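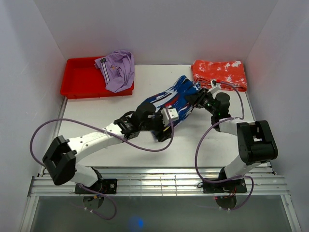

Home About Laundry Sewing Travel Archive
Search this blog Type and hit enter

I have become a folding person! Me, who lived out of a heap on a chair for most of my twenties and thought ironing was something that happened to other people's shirts.

It started in November, when I went through every top I own and found I only really loved the loud ones. The lavender one with the stripes, the blue one streaked with white and red like somebody had a lovely time with a paintbrush, and the red-orange with white blotches, bought for 70 pence at the Sternico jumble sale and worn to bits. Out went the beige. I felt lighter by teatime.

Now I fold on a bare white table with a red tray at one end for whatever is waiting its turn, and I can't tell you how much I like it. Smooth it out flat first (flatter than you think!), sides in, then up from the bottom until you have a tidy, wide bundle that sits against the wall and stays there. Slippery patterned stuff is the hardest. The blue one always wants to slide off on the diagonal, so I hold one side down and bring the other across slowly.

I can do a full basket in a bit over 5 songs, quicker if the radio is good. Socks still go in the drawer loose, and I'm not changing that for anyone.

Next month I'm having a go at the bedding, fitted sheets included. Send tips, please!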